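Oral Health for Care Assistants
Course handout, Unit 2: Dry mouth
Prepared by Refugio Huerta, Trujillo Training Center

Dry mouth is a common complaint among older residents, and it is often missed. Saliva washes away pieces of food and protects the enamel from acid. When there is less saliva, cavities can start quickly, mostly along the gum line and around old fillings.

Many medicines can reduce the saliva. Please read again the list we discussed in class: tablets for allergy, for blood pressure, for depression and for the bladder. You must never stop or change a medicine yourself. Write down what you notice and tell the nurse.
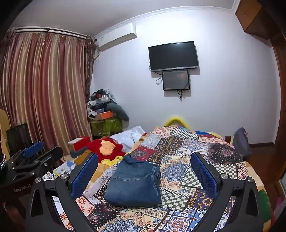
Page 13

Signs to look for during morning care:
- lips that are cracked at the corners
- a tongue that looks red or has deep lines
- food which stays on the teeth a long time after the meal
- dentures that have become loose or make sore places
- a resident who asks for water many times in the night

One sign alone does not tell us much. In the Cakness case, which we will read in November, the resident had only a sore tongue and she was eating less. Her daughter thought that the food was too spicy.

What can help: small sips of water during the day, sugar-free gum if the person can chew safely, and a saliva gel before sleep. Avoid mouthwash with alcohol. Lemon candies are not a good idea for people who have their own teeth - they bring more saliva, but also acid and sugar.

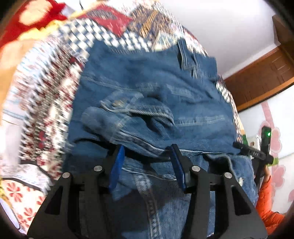

The gel should be put in a thin layer on the tongue and inside the cheeks, with a clean finger in a glove. Remove the dentures first. If the old gel has become hard, take it away gently with a wet soft brush before you put more.

For the next class, please fill in the observation sheet for one resident (use initials only) and bring it to room 416 at 10. Read also the Fudier chapter on dentures, the first part only.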